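Product Design, first year. Handout for week 5: housings, holders and the things we put things in

Hello all. Normand MacLeod asked me to write up what I said on Wednesday for those of you who were stuck on the train, so this is my talk more or less as it came out, with the rambling bits left in (sorry, they're the best bits).

We began with the question I always begin with: what is a container for? Most of you said "keeping stuff in", and fair enough! But a container also tells your hand where to go. A deep one makes you reach in from the top and grab whatever sticks out. A shallow one lets you come in from the side, and you can see the lot at a glance. Isabelle Chan brought up her cutlery drawer at this point and we lost ten minutes to teaspoons, but she was right, the teaspoons live in a tray for a reason.

Have a look at these before you start your sketches. 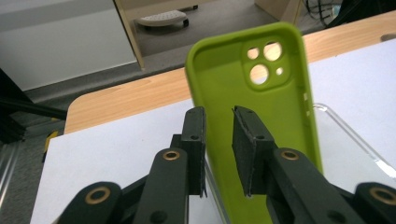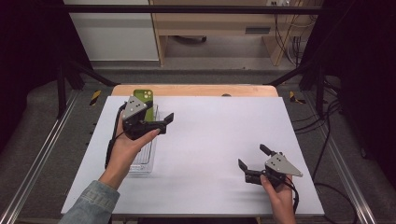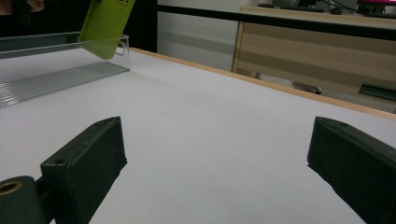
Now, openings. I want you to get fussy about openings, as it's where most of last year's marks went missing. Every hole in a housing is a promise to some other part, and if you move the part you must move the hole. Take the green phone case in the first picture: four holes in the camera section, two of them large, one small and one tiny, all inside a rounded square with a shallow ridge round it. Draw that corner from memory and I bet you'll put all the holes the same size. I did, twice. The ridge is worth a sketch too, and so is the raised rim that goes round the whole back. Try both in section, at twice full size, and please put your wall thickness on the drawing.

For next time, pick one small object you carry every day and design a holder for it. It has to stand on a table without help. Clear plastic, card or thin ply are all fine, and the Drarkon cutter is free most afternoons if you book. Marks are out of 100, with 40 for the drawings, so don't spend the whole week gluing. Bring the object as well as the holder, and leave the sketches loose so we can pin them up.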